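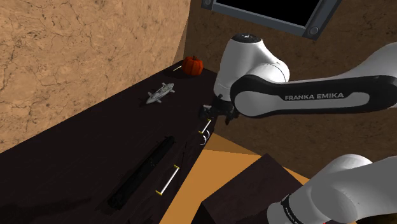 Monday, February 12, 2018
By Orysia Horobets

The stop that came too late

In September an arm at Wetbridge pushed its gripper through the side of a plastic tray and kept pushing. The emergency button worked and no person was hurt. I was in the group that read the logs afterwards, and I want to argue against the conclusion we signed.

We wrote "operator error". The operator had loaded the wrong table height, 5 centimetres lower than the real one. This is true. But the same program had passed 2,923 runs in simulation, and in none of them was the table at a wrong height. We had changed the objects many times. We gave it a pumpkin, a toy jet, rods with yellow caps, a black cylinder almost the same colour as the wood. The table itself we always trusted.

So the program learned, if I may use this word, that the table never lies. When the real gripper met resistance, the force limit should have stopped it. The limit had been raised in the simulator to avoid false stops, and the raised value travelled with the file to the real cell. I found it on the second evening, in a line without any comment.

My colleagues at Betanis say that nearly 3,000 clean runs is a good record. I think it is a record of one question asked many times. I would prefer fewer runs, and among them many where the height is wrong, the camera is turned, or the gripper closes on nothing.

I also ask for a simple rule: safety values must not be copied from the simulator. A person at the cell should enter them by hand, and a second person should read them aloud. Grindus already works in this way. It costs them a few minutes each morning.

The operator has since moved to another department. The report still has his name on the first page, and I have asked Wetbridge to remove it.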